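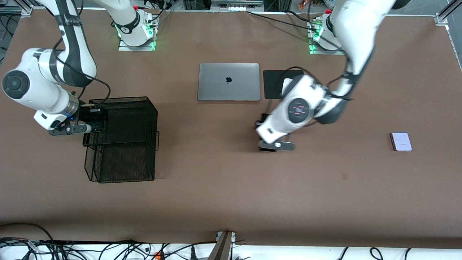 Llevo tres semanas leyendo informes de sondeos de hace cuarenta años y he llegado a una conclusión científica: los geólogos de entonces escribían a máquina con guantes. No se explica de otro modo que en una sola página la palabra «anhidrita» aparezca con cuatro grafías distintas, una de ellas con acento.

Todo empezó en junio, cuando me encargaron revisar la columna del sondeo Rillstead, un pozo que alguien perforó con muchas ilusiones y que dio agua salada, un olor dudoso y una carpeta de cartón. La carpeta es lo que ha llegado hasta mí. Dentro están la descripción de los ripios, tres diagrafías dobladas en acordeón y una nota a lápiz que dice «ojo con el techo de la sal». No dice qué ojo, ni con qué techo, porque hay dos.

Para quien no se dedique a esto: una columna estratigráfica es la lista de lo que la broca va encontrando según baja. Arriba lo joven, abajo lo viejo, salvo que haya una falla, y siempre hay una falla. En Rillstead se pasa de unas margas grises aburridísimas a un paquete de evaporitas a los 759 metros según el informe, y a los 978 según la diagrafía. Son 219 metros de desacuerdo. He tenido discusiones de pareja con menos margen.

Mi primera hipótesis fue la errata. Es la hipótesis de los perezosos y le tengo mucho cariño. Un siete por un nueve, un cinco por un siete, un nueve por un ocho: tres erratas seguidas, todas en el mismo número. Hasta yo me di cuenta de que aquello pedía demasiado.

La segunda fue que el informe y la diagrafía midieran desde sitios distintos. Pasa a menudo: uno mide desde la mesa de rotación, otro desde el suelo, y luego llega alguien de oficina y los pone en la misma tabla. Pero la diferencia suele ser de unos metros, lo que levanta la torre. Para llegar a 219 habría que haber perforado desde lo alto de un rascacielos, y en la zona lo más alto que había era un silo.

Así que escribí a Lleucu Meredith, que sabe de sal más que nadie que yo conozca y contesta los correos como si le cobraran por palabra. Le mandé las diagrafías escaneadas, dos párrafos de contexto y una pregunta muy razonada. Su respuesta completa fue: «Son dos sales».

Y claro que son dos sales. Hay una cuña de halita arriba, delgada, con intercalaciones de arcilla roja, y después un tramo de dolomías antes de la sal gorda, la de verdad. Quien describió los ripios vio los primeros cristales y apuntó el techo ahí mismo, tan contento. Quien interpretó la diagrafía se saltó la cuña, porque en la curva de densidad parece poca cosa — una arruga que yo también me había saltado dos veces, dicho sea de paso — y puso el techo en la masa principal. Los dos tenían razón y los dos habían llamado a lo suyo «la sal».

El del lápiz lo sabía. Podría haber gastado media línea más.

Lo que me tiene entretenido ahora es la cuña. Si es un nivel depositado donde está, la cuenca tuvo un episodio de desecación más tardío de lo que yo llevaba años contando en las charlas. Si es sal de abajo que se ha colado por una fractura, puedo seguir contando lo mismo y no tengo que rehacer las figuras. No hace falta que diga cuál de las dos opciones me parece más elegante.

A favor de la primera están las arcillas, que se ven bien estratificadas hasta donde unos ripios permiten ver algo (piense el lector en reconstruir una lasaña a partir de lo que queda en el fregadero). A favor de la segunda solo está mi pereza. Lo resolvería un testigo continuo de ese tramo, pero el único que se sacó empieza en el metro 900 y termina 90 metros después, así que coge el contacto bueno y deja fuera justo lo que me interesa.

Me queda la sísmica. Hay una línea antigua que pasa cerca del pozo, en papel, y me han prometido una copia para después del verano. La calidad, me avisan, es «de la época». Mientras tanto he corregido la tabla, he puesto dos techos donde había uno y he añadido una nota al pie de seis líneas, a ordenador, con todas las anhidritas escritas igual.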